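30 Jan 2018

Budget draft due to Karlijn on Friday. Spent the morning on the fixed costs and the afternoon arguing with myself over the rest.

The position is as follows. We have 3,725 to spend before the year closes in July, excluding anything that counts as building work. Arkow have quoted for a second pair of grippers, a spare wrist camera and one length of extrusion, cut and drilled. Vevmont have quoted for the same grippers with a longer lead time and no drilling. The Vevmont price is lower by 49, and carriage eats most of that. I would sooner pay for the drilling. The last time we drilled our own, Slamet lost a day and two bits, and the holes still needed opening out with a file.

Xinyi wants the money to go on objects. Her case is that the arms are adequate and the material we give them is not. She has a list of 100 items, costed, with a column for thickness. I went through it at lunch and struck out anything over 50 mm wide, as the present jaws will not close round it squarely. She disagrees with the limit and may be right for soft things, which compress. Left those in with a query mark.

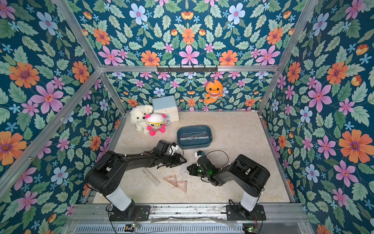 Jaw geometry is the item I keep returning to. The current plates are angular and suit blocks, boxes and anything with two parallel sides standing clear of the floor. They are badly suited to flat stock. The clear ruler and the two set squares on the cell floor are the plain case: thin, smooth, lying flush, with nothing to get underneath. The set squares at least have a cut-out in the middle, which gives an edge to work against. The ruler has none. The metal strips are a different problem, being in the tray with its rim round them, so the approach has to come from above or along the length. A narrow fingertip with a chamfered lead edge would cover the floor items and possibly the tray. Arkow list one as an option on the same body. Vevmont do not.

Asked Vinh whether we could print the tips ourselves. He says yes for trials, no for daily use, as they wear at the tip first and the chamfer is the part we would be paying for. He will print two sets anyway for the cost of the filament. Sensible. If the printed shape is wrong we will know before the order goes in, and the metal ones can be altered on the drawing.

Second item, cables. Both arms need proper sleeving from base to wrist. Cheap, dull, and has been left off two budgets running. Put it at the top this time so that it gets approved with the rest of the page. Also terminal covers for the two small boards by the mounts, and a short length of trunking.

Third, wall covering. Thư asked for a second pattern so that the walls can be changed between blocks of work. The orange flowers on dark teal are busy enough for any purpose I can think of and she would like something plain as the opposite extreme. One roll of each is trivial money. The labour is the real cost: all the panels have to come out and the cameras need checking afterwards. I have suggested spare panels, papered in advance and swapped as a set. She is to measure them tomorrow, and I have asked for the thickness of the board as well, as it was left out last time.

Khúc rang about the service contract. Their figure covers two visits and no parts. Declined for now. Slamet can do the greasing and the bolt check, and if a joint fails it goes back to the maker whatever contract we hold.

Bikodance have not replied about the bench. Chase.

Order as it stands:
Grippers, one pair, Arkow, narrow tips if the trial goes well
Wrist camera, one spare
Extrusion, cut and drilled
Sleeving, covers, trunking
Spare wall panels and paper
Objects from Xinyi's list with whatever remains

The last line will annoy her. I will tell her before it goes to Karlijn so she does not read it there first. Vinh is printing tonight. Still need a part number for the covers.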